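Wevham Cubes – README

Small set of stills and clips of marker cubes on a metal bench. Cubes alone, cubes stacked, cubes being moved. Put together for people who need cubes to test layout and colour stuff on and dont want to print their own first.

Contents
1371 clips, 259 stills. Labels in labels.csv, one row per file. Clips from the March batch start at 1000, older ones keep their old numbers.

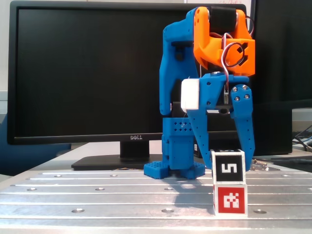

Stacks are their own class in labels.csv (column "arr", value 2). A stack means one cube sitting on another, no gap, doesn't matter if the edges line up. Two cubes one on the other like these get arr=2 and that's it, we don't label which is upper and which is lower. Leaning cubes go in arr=3 – still arguing about that one.

Colours
Column "col". Black and white cubes are bw, red and white are rw. If both are out on the bench write both, bw first. Don't guess the colour from the file name, a few got renamed wrong in the Salex export.
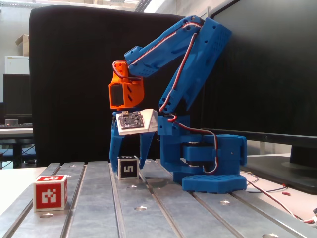
bw cube at the gripper, rw cube on its own. col = bw;rw

Tilt
Anything off flat gets tilt=1. No angles. We tried angles, took forever and the labellers never agreed with eachother.

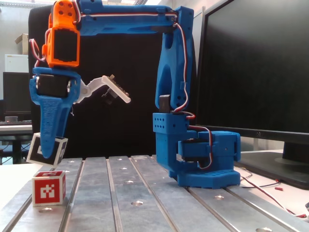
Prara Bench Group / Datasets / Cubes

White cube with the black marker, tilted and just clear of the table, so tilt=1 and contact=0. Contact means the bench only, fingers don't count.

Known problems
– clip 1869 has the labels of the one before it, fix coming
– glare off the metal in the afternoon clips
– Tawfik viewer drops the last row of labels.csv, add a blank line at the end

Licence is in LICENCE.txt. Please keep the readme with the files if you pass them on.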